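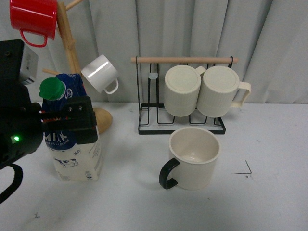 July, twenty to seven in the morning, kettle on

I said I'd keep this diary going through the summer and I've missed a good two weeks, so today gets a long one while the tea brews. The big news (big for me, anyway) is that I've finally sorted out the tea corner. I've been threatening to do it ever since I moved to Skostville and every morning I've ended up doing the same daft dance between the cupboard by the window, the drawer that sticks and the fridge, all for one cup of tea.

The mugs used to live on the top shelf, stacked two deep, and I can only reach the front row without the stool. So the same couple of mugs got used over and over and the rest just sat up there getting dusty. Last month I knocked one down trying to hook it with a wooden spoon, which I don't recommend to anyone! It bounced off the worktop and lost a chunk out of the rim. I kept it for pens.

Anyway, I went into Clollier on my way back from the dentist, with half my face still numb, and came out with a mug tree. I'd gone in for drawer liners. The woman at the till asked me something and I couldn't get my mouth round the answer, so I nodded, and I think I may have signed up for their newsletter.

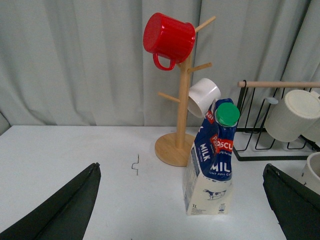

Diary · 3 min read

So, the mug tree. I do love it. My gran had one on her dresser and as a child I thought it was the height of elegance, all those handles hooked on their pegs. The red one went on first, up near the top, where it looks so cheerful that I keep glancing at it when I walk past. A white one went lower down on the other side to even up the weight — I had visions of the whole thing going over with a crash in the night.

It took me a few goes to get the hang of it. You have to tip the mug a bit and let the handle find the peg, and if you're half asleep you miss and clonk it against the pole. I've been clonking all week. The neighbours must think I'm putting up shelves.

Then of course I got greedy. One tree wasn't going to do for everything, and I had the cream mugs to think about, the ribbed ones I bought the winter I had that awful cold and decided soup tasted better out of a mug (it does). They're chunky and I like them kept upside down. I found a wire rack on the Kuvden site and sat looking at it for days before I gave in. There was a discount if you spent over 50, and I very nearly bought a cake stand to get there. I closed the laptop and went for a walk instead.

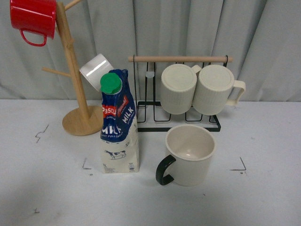

Tree, milk and rack, more or less where they'll stay.

I spent the best part of an afternoon moving things about. Rack on the left, rack on the right, milk at the front, milk behind, back to the first way again. I know the milk goes back in the fridge, but I wanted to see where I'd put it down when I'm pouring, and it's always the same place, right between the tree and the rack. So that gap has to stay clear. I've told myself very sternly that no post, keys or bananas are to be left in it.

The cream mug with the black handle doesn't have a home yet. I like it too much to send it back up to the shelf and it looks a bit lost standing by itself. Perhaps it can be the one that's always out, ready for whoever's first up. Me, in other words.

I sent Narendra Maurya a long message about all this, far longer than mug storage deserves, and asked whether he thought the tree and the rack together were too much for one small table. 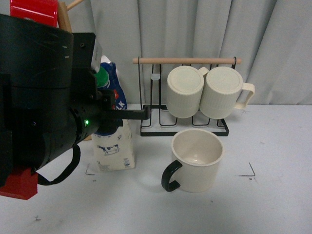 Narendra wrote back that two was plenty and I should stop before I bought a third, and that the milk ought to go on whichever side I pour from, so had I checked which hand I use? I hadn't! I stood there miming with an empty cup like a fool. Right hand, every time. He also says at his place they keep every mug in one deep drawer and have never given it a thought, which I find hard to believe of anyone.

Tea's gone a bit stewed while I've been writing. Must ring Vishwakarma about the sticking drawer before nine, and I still haven't got any drawer liners.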